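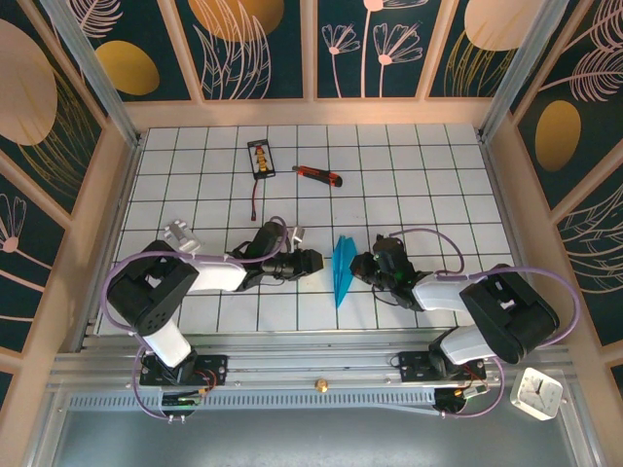

My first season around racehorses was in Rimness, in a yard with a broken gate and a trainer who did not believe in hurry. I came from another country and I did not have the language of the sport, so I asked simple questions. One of them was why the horse I brushed every morning, a brown gelding called Kurnent, was not entered for the spring handicap when he was so clearly fit. Hanne Ingvarsson, the trainer, looked at me for a while and said that fit is what you see from the outside.

I think about this answer when I read the new proposal for our small northern circuit. The owners' group wants a minimum number of starts per season. A horse that does not reach it loses its place in the order when the big days at Rirkley are filled. The argument is easy to understand. Fields have been thin. Last April there was a card with a race of three runners, and people who had driven a long way to see it were not happy. The betting on such a race is almost nothing, and the betting pays for the track. I do not say these are invented problems. I have stood in the rain at Rirkley and watched three horses walk to the start, and it is a sad sight.

Still, I am against the rule, and I want to explain it with care, because the people who support it are often people I like.

A horse cannot tell you that he is tired in the way a footballer can. He tells you in his feed bucket, or in how he stands in the box at six in the morning, or by changing his leg too early in the turn. These signs are small. A good trainer reads them and gives the horse a rest, sometimes before any veterinarian would find something to write down. If the calendar punishes the rest, the trainer must fight against it each time. Some will fight. Others have a loan to pay and four owners on the phone, and they will say to themselves that one more race is not so much.

The supporters answer that there will be an exception for injured horses, with a certificate. I have read that part of the text two times. It asks for a diagnosis. But the rest I speak about is the one which comes before a diagnosis. You cannot get a paper for an injury which you have prevented.

Kirsten Zoëga, who writes for the club paper and whose columns I always read, made the best case on the other side. She said that the public must be able to know the horses. A child who sees a gray mare in spring should be able to see her again in summer, and again in fall, and in this way the child becomes a racing person. I agree with every word of this. I became one myself in nearly this manner, only I was not a child. But I do not think that the child is helped when the mare runs tired and finishes last, beaten by so far that the commentator forgets to say her name. What made me love Kurnent was that he came back. He was away for ten weeks, in a wet field with two old ponies, and he came back looking like he had bought a new coat. He won at Rimness over a mile by a length and a half. Hanne did not even smile, she only went to check his legs.

There is also the question of who pays. The Damgaard stable has many horses, and if one needs a month in the field, another takes the box in the truck. For such a stable the rule is a matter of planning. For a woman like Hacer Işık, who trains two horses behind her own house and drives them herself, it is something else. She has told me that one of her two is a mare who gives everything and then needs a long time. Three good races in a year, perhaps four. Under the new rule this mare would be at the bottom of the list on exactly the day she has been prepared for. I am not sure Hacer would continue. If she stops, there are two horses less for the thin fields, and I do not understand how this helps Rirkley.

What would I do instead? I am only a former groom, and my opinion is not worth very much, but I have some ideas. The first is to have fewer cards. We race on too many days for the number of horses we have, and everybody in the stables knows this. The crowd at the last big day was 1,545 people, which is good for us. On the small card that followed, there were 446, and I suspect many of them came for the lunch. Put those two days together and you have full fields and one good afternoon. The track will lose the rent from some food trucks – I accept that this is real money.

The second idea is from Leif Østergaard, who rode here for many years. He wants the prize money to go deeper, so that the fifth and sixth horse get something that covers at least the diesel. An owner who gets his diesel back is more willing to enter a horse that is fresh but not a favorite. I think it is a modest proposal and it should be tried for one season.

Raíssa Magalhães, who rides work at Damgaard and sees this from the rich side, told me she is against the rule also. She said that the lads there already know which horses would be sent out only to fill the number. They could write the list tonight.

The vote is open to all license holders, and the small trainers are usually the ones who do not send the form back, as they are busy in the evening. I would ask them to send it this time. Kurnent is retired now and lives in that same wet field, with one pony left, and the gate in Rimness is still broken.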